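Shared workshops should keep the sorting bench

The members of the Terkham workshop will decide in July whether to proceed with Nina, the card-sorting machine that has occupied our build evenings since last winter. I support the project and have contributed to its budget of $700. I nevertheless wish to argue that its scope, as set out in the proposal by Ghada Masri, is too broad.

The proposal treats the handling of printed cards as a single task. A stack is loaded, each card is read, and the cards are delivered to the correct box. On paper the sequence is reasonable, and the feeder built from Brutumel parts performs it well with new stock in batches of 15. Our cards are seldom new stock. They have been stored in a building with a concrete floor and uneven heating, and they curl. A person picking up a bundle squares it, feels for a bent corner and turns a card the right way without pausing. The feeder does none of these things, and the proposal allocates no time to them.

Pink cards and the clear storage box at the black table.
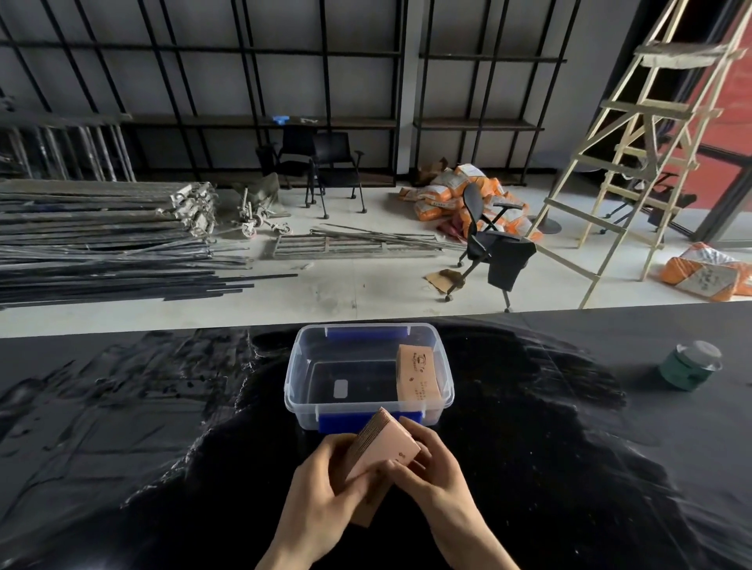
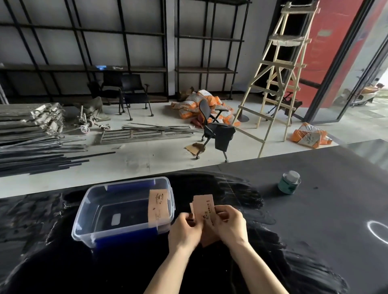 It is sometimes said in reply that such difficulties are temporary, and that a better gripper or a second sensor will remove them. That may be so for a firm the size of Wastden, with staff assigned to the purpose. A shared workshop has limited evenings and a changing membership. Each mechanism we add must be maintained by whoever is present the following year, often from notes written in haste. Our last conveyor was dismantled for this reason, and its motor is still in a drawer.

Hortensia Henao has suggested a more modest course, and I believe it deserves the members' support. Nina would count the cards and record the total, work which people do poorly after the first 200. Squaring, turning and boxing would remain at the bench. The machine would need one moving axis in place of four, and a new member could learn to repair it in an evening.

Some will regard this as a retreat. I would ask them to look at the log for the trial run, in which 3374 cards were fed and most of the stoppages occurred before a card had reached the reader. The reading was never our difficulty. Money spent on a faster reader will not change how the cards arrive at it, and the revised proposal should say so plainly before any further parts are ordered.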